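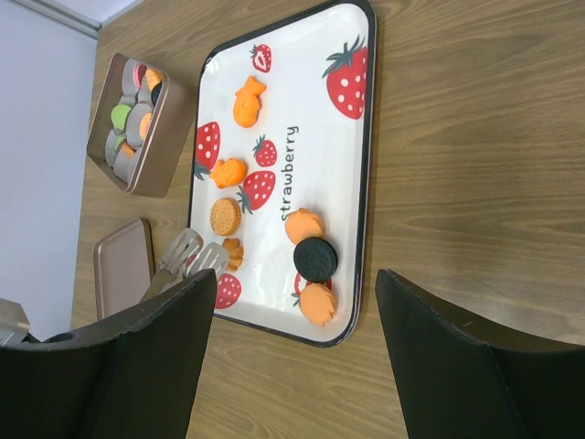

Volume 15, Issue 2

The Bench Deserves a Maintenance Schedule

By Despina Vrettos

Laboratories that work with manipulation robots are careful about the arm. They record its service hours, lock away its calibration files and limit the number of people permitted to change its settings. The table in front of it receives much less attention. It is my view, after several years of responsibility for the Skonley cell at the Allstead laboratory, that this division of effort is mistaken, and that the work surface and everything placed on it should be maintained under the same written rules as the machine.

The Skonley cell is used for sorting and serving tasks. Its objects at present are toy pastries, a white tray printed with strawberries, a metal tin fitted with pleated cups, and a pair of tongs. Visitors tend to regard these as the informal part of the installation. The staff who keep the cell running know that they are the part most likely to cause a lost day.

Consider the tray. Its surface is glossy, and it returns bright reflections near the corners. A lamp moved a short distance during cleaning will move those reflections with it, and the wrist camera will then report a tray it has not met before. The printed strawberries raise a second matter. A red print beside an orange toy fish is a useful test of whether a system can tell a thing from a picture of a thing, but it is a fair test only if the lighting is held steady from one session to the next. We now mark the lamp stands with tape and check the marks before the arm is powered. The check takes 2 minutes.

The fingers of the gripper call for similar discipline. Those on the Skonley cell are wide, dark and matte, and they fill a good part of the near view whenever the wrist is low over the table. The finish matters. As a finger wears it begins to shine at the tip, and software that has learned to disregard a dull shape at the bottom of the view may not disregard a bright one. In June the cell lost a full session to this fault. The arm had passed its inspection that morning, and the inspection form, which was supplied with the arm, contained no line for the appearance of the fingers. It has one now.

The tongs are the least forgiving of the objects. Their slotted heads are thin and reflective, and they can rest across the rim of the tray at an angle that leaves one head higher than the other. An operator who resets the table by eye will place them a little differently each time. Some variation is wanted, and the task plan states how much. What the plan cannot absorb is drift, in which every operator slowly adopts the arrangement that the arm finds easiest. Our reset sheet therefore lists positions that must be used in turn, including several the operators dislike.

Two objections are commonly raised. The first is cost. Colleagues at Makris, where three cells share one technician, have told me that they cannot spare the hours. I understand the difficulty, but I do not accept the arithmetic. The full bench check at Skonley requires 15 minutes at the start of a shift. Before it was adopted, an unexplained failure commonly took 60 minutes to trace, and the cause was usually found on the table after the arm had already been taken apart.

The second objection is more serious. It holds that a robot intended for kitchens and shops must tolerate disorder, and that a carefully kept bench conceals its weaknesses. The Jeldale group has argued this position with some force. I agree with its aim. A machine that can work only under taped lamps is of limited value. However, a test of tolerance requires that the person running it know what has been changed. If the light, the finger surfaces and the position of the tray have all moved without record, a failure teaches the laboratory very little, and a success teaches it even less. Disorder should be introduced on purpose and written down.

I would ask three things of any laboratory that operates a cell of this kind. Each object should have an entry in the maintenance log, with a named person responsible for its replacement. The view from the wrist camera should be compared with a stored reference view at the start of every shift, before any calibration is altered. Finally, no arm should be opened for repair until the bench check has been completed and signed.

The last of these has met the most resistance, chiefly from experienced staff who are accustomed to reaching for the wrench. Our log at Skonley holds 98 fault entries under the present system, and I have read each of them. A good number end with a lamp being returned to its tape or a finger cover being replaced. The blank bench check form is kept at the cell and may be copied by any group that wishes to adapt it.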